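Before you start, check whether your machine takes a cold feed only. Most front loaders sold in the last while do, and if yours is one of them you can skip everything below about the hot tap.

# Getting wool blankets clean in a front loader

These notes cover single and double blankets in pure wool or a wool blend. They don't cover anything with a satin binding that has started to lift, which should be restitched first, or anything labelled dry clean only that you would be upset to lose. I have washed a few of those anyway and most came out fine, but one Nornwood double came out the size of a cot blanket.

## What you need

- A front loader with a wool or hand wash cycle
- Wool wash, the liquid kind with no enzymes
- An old sheet
- Two clothes horses, or a line in the shade
- A soft brush

Skip the fabric softener. It coats the fibre and the blanket stops breathing properly.

## Check the weight

Wool cycles have a much smaller limit than the cotton cycle on the same machine. Ours will take a full load of towels, but the manual gives 2 kg for wool. Weigh the blanket dry on the bathroom scales by standing on them with and without it. An old Bortolotti single I use for the spare bed is 904 grams, so two of those go in together. A heavy queen usually has to go to the laundromat, where the big machines have more room.

If the drum looks more than half full, take something out. The blanket needs to move through the water without being packed against the glass.

## Shake, brush and spot clean

Take the blanket outside and shake it hard. Brush both sides in the direction of the nap, paying attention to the foot end if there's a dog in the house.

Lay the sheet out flat somewhere with good light and put the blanket on it in sections. Look for marks and for moth holes. Mend any holes now, even if it's only a few stitches to hold the edges, as they will open up in the wash.

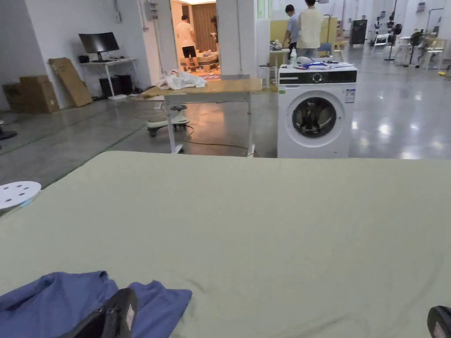

For marks, mix a capful of wool wash into a bowl of cool water, dab it on with a white cloth and leave it for ten minutes. Don't rub. Rubbing felts the surface and you end up with a hard patch where the stain used to be. Tea and coffee generally shift this way. Old blood may need a second go, and rust I have never had any luck with.

## The wash

1. Fold the blanket loosely in a zigzag and feed it into the drum so that it sits evenly around the sides.
2. Add half the wool wash the bottle suggests. Front loaders use little water and the full dose is hard to rinse out.
3. Choose the wool cycle at 30 degrees or cold. If your machine does have a hot connection, turn that tap off at the wall.
4. Set the spin to the lowest setting above no spin. On mine that's 400.
5. Start it and stay within earshot. A wet blanket can ball up on one side and the machine will thump or refuse to spin. Stop it, open the door once it unlocks, spread the load out and run the spin again.

If there's still foam on the glass at the end, run one extra rinse at the same temperature. Going from warm water to cold is a good way to shrink wool, so keep them matched.

## Drying

Lift the blanket out in a bundle with both arms under it. Wet wool is heavy and will stretch if you drag it out by a corner.

Set the two clothes horses side by side and spread the blanket across the tops — the weight needs to be shared over as many rails as you can manage. On a line, drape it over two or three strands. Keep it out of full sun, particularly anything coloured. The grey and maroon check on our Umora blanket faded down one side after a single January afternoon.

Pull the edges square while it's damp and turn it over after a few hours. In summer it will be dry by evening. In winter allow two days, and don't be tempted by the dryer.

## Putting it away

Brush it again once it's fully dry to bring the nap back up. Fold it into a cotton pillowcase and store it somewhere dark. Plastic tubs are all right if the blanket is bone dry, but I leave the lid unclipped. Cedar blocks help with moths for a season or so and then want a light sand. Check the folds every few months and refold along different lines.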